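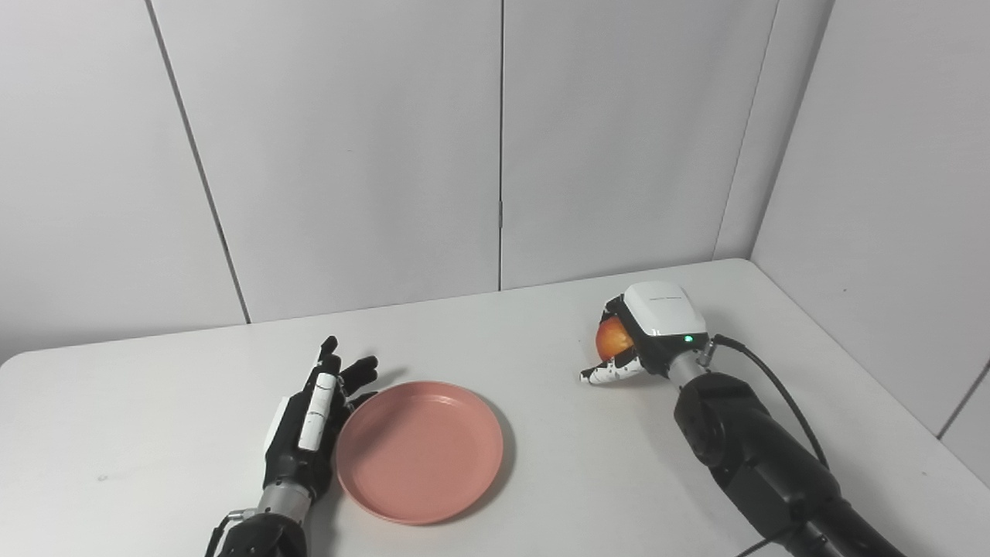

The right hand with the apple, the plate waiting next to the left hand.

This is my third month of teaching robots by remote control, and I still come home on the bus to Abu Hammour with my fingers moving by themselves. My neighbor asked me what I do all day. I told her that I put an apple on a plate. She waited for the rest of the answer, but this was the full answer.

The task sheet for January says "fruit to plate, two hands present". We need 200 good examples before the next task can start. One example is one time from the start pose to the end pose, with no stop in the middle. I wear the gloves, I look through the headset, and the robot hands do what my hands do, with a small delay. At first I fought with this delay. I moved too much, then I corrected too much, and the apple went to the floor. Now I move as if I am under water, and it is better.

The apple is more difficult than the cup we had before. A cup has a side you can hold. With the apple I must bring the fingers under it and keep the back of the hand calm. If I press with the thumb too early, the apple turns and escapes. I learned to close the lower fingers first and to count one second in my head before I lift.

The left hand has its own problem. In this task it does not carry anything, so I forget it. Then my real left hand becomes tired and goes down, and the robot hand goes down also, on the plate. I lost a whole series on Thursday in this way. So now I put my left elbow on a cushion, and I look at the left hand before every start.

We record with a program called Prondo. It is slow to save, but it lets me mark a bad example immediately with the foot pedal, and I like this. I have 98 good ones now. My colleague who did the same task in Lernwood finished all his in one week, but he had a bigger plate!

Somebody on the team wrote that for the next task they want 1,000 examples, with different fruits and the plate in different places. I asked if we can begin with the banana. I practiced with one in my own kitchen yesterday evening, slowly, with the left elbow on the table, and then I ate it.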